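Home Kitchen Workshop Garage Tips Archive Contact

Dust, grease and the stuff we touch all day

I have a confession to make, which is that I used to clean everything in the house with the same blue spray. Counters, mirrors, the TV remote, the handle on the fridge, the kids' game controllers, all of it. Squirt, wipe, done! Then one October I noticed that the grips on my good kitchen tongs had gone tacky, and the rubber on the flashlight too, and I started reading the backs of bottles like a crazy person. So this page is what I've settled on since then for cleaning things with grips, knobs and buttons, and for the tables and counters they live on.

Start dry. I can't say this enough. Most of what's on a keyboard or a hobby tool or a sewing machine is plain dust, and the second you add water you've made paste. I keep a soft paintbrush (a cheap two-inch one from the hardware store, the kind you'd use on trim) in the drawer with the dish towels, and it gets into seams that a cloth just skates over. Go around the buttons, down the sides, under any lip where a hand rests. A makeup brush works too if you have an old one lying around, but wash it first or you'll be putting blush on your stapler.

Unplug before you wipe. If it has a battery that comes out, take it out.
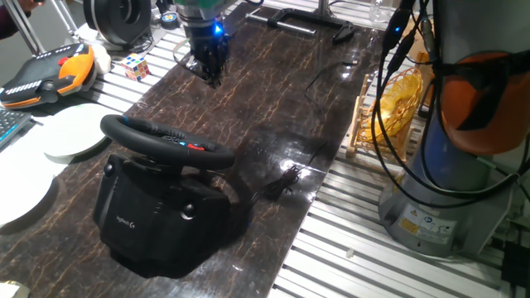
Marguerite Skakar

For grips and rims, anything your palms sit on, I use one drop of dish soap in a cup of warm water. One drop! I used to do a good squirt and then spend twice as long getting the film off. Dip the cloth, wring it until nothing drips, wipe, then go over it again with a cloth that's only had plain water. Then a dry one. It sounds like a lot of cloths but I cut up old T-shirts and I must have a lifetime supply by now.

Knobs that turn are their own little headache. The crud collects where the knob meets the body, and you can't get a cloth in there. Wrap a single layer of T-shirt over the edge of an old plastic card and run it around the gap. I have a dead library card that's been doing this job for years and it's still going strong. If the knob pulls off, and lots of stove knobs do, pull it straight toward you and let it soak in the sink while you do everything else. Dry the inside too. I skipped that once and got a drip down behind the oven panel and the clicker wouldn't stop clicking until Friday.

Rubbing alcohol is fine on metal and on most glass, but I keep it away from clear plastic, painted lettering and anything shiny I'd be sad to see go cloudy. Try it on the underside first. I took the numbers clean off a kitchen timer (my favorite timer, too) and I've been guessing at it ever since.

Sticky rubber, the kind that's started breaking down, is a different animal. Soap won't touch it. I've had decent luck with a paste of baking soda and water, rubbed on gently with a thumb and rinsed off after a couple of minutes. It took the tack off my tongs. It did not save the flashlight, which I think was past help, and I ended up wrapping the handle in cloth tape, and you know what, I like it better that way.

Cords next, because I have strong feelings about cords. Wipe them as you coil them. Hold a damp cloth in one hand, pull the cord through with the other, and lay it in loose loops about as wide as a dinner plate. Don't wrap it tight around the appliance! My mother did that with her hand mixer and it cracked right where it went into the body. A strip of hook-and-loop tape holds the coil better than a twist tie and doesn't pinch. I bought one long roll and cut it into pieces, and I write what the cord belongs to on the strip in marker. You would not believe how many black cords I've thrown out and then needed.

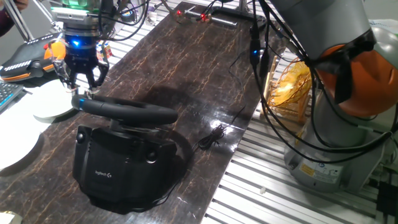
And if a cord is going to stay out on a table where it gets used every day, coil the slack toward the back, away from where your elbows go. I've pulled a full mug of coffee into my lap by way of a toaster cord and I don't recommend it.

Now, the tables themselves. Dark shiny surfaces are beautiful for the first five minutes and after that they show everything you've ever done. My sister-in-law in Rosham has a black dining table and she's always after it with a rag. What works for us both is a microfiber cloth that's barely damp, wiped in one direction from end to end, and then buffed with a dry one before the water has a chance to dry by itself. Circles leave swirls. So does paper towel, at least the cheap kind. Turn off the overhead light and look at it sideways from the window end, and you'll see every streak you missed.

Put felt pads under anything heavy that gets shoved around. Lamp bases, the mixer, a clamp-on vise. If it clamps to the edge, slip a scrap of leather or a folded bit of old place mat between the clamp and the tabletop, and snug it up by hand. I used a square cut from a worn-out work glove on mine, and it's held without leaving a dent.

Wash the microfiber by itself, with no fabric softener. Softener coats the fibers and then they just push the grease around. I hang mine over the laundry sink and they're dry by morning.

Next time I'm going to get into cutting boards, since a reader wrote in about a smell.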